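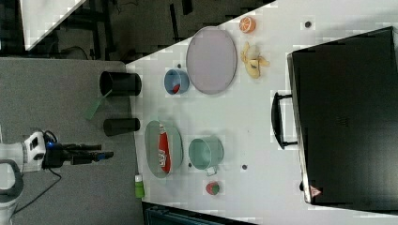

I started Menolero because I missed local radio. I'd spent 16 years reading the news and weather at a little AM station outside Preltgate, and when the owners sold the frequency I figured somebody else would pick up the morning show. A year went by and the slot was still full of syndicated talk, so I bought two microphones and cleared off a shelf at home. Those first shows came out of my kitchen, and food has had a place on the schedule ever since – say the words green spatula or big oval platter around here and you'll get a half-hour call-in segment out of it.

These days we're a real station (well, an online one, plus a low-power signal that reaches most of Barrios if the weather cooperates). We're on the air from 5 a.m. with news at the top of the hour, school closings, high school sports and a swap-and-sell show that gets more calls than everything else put together. Last May we ran our first pledge drive and 382 of you chipped in. I read every name on the air and my voice was gone by the P's!

I'm Reshma Hendricks, by the way. I host mornings and I sell most of the ads, so if you own a shop in town we've probably talked. Spots run 60 seconds, and we'll help you write yours if you've never done one. We also produce a weekly show for the Pevel public library, and we'd love to do more of that kind of work.

Got a news tip, a lost dog, a band that needs airtime? Send it over. The request line is open whenever there's a live host in the chair, and old shows stay up on the Listen Again page for around 60 days.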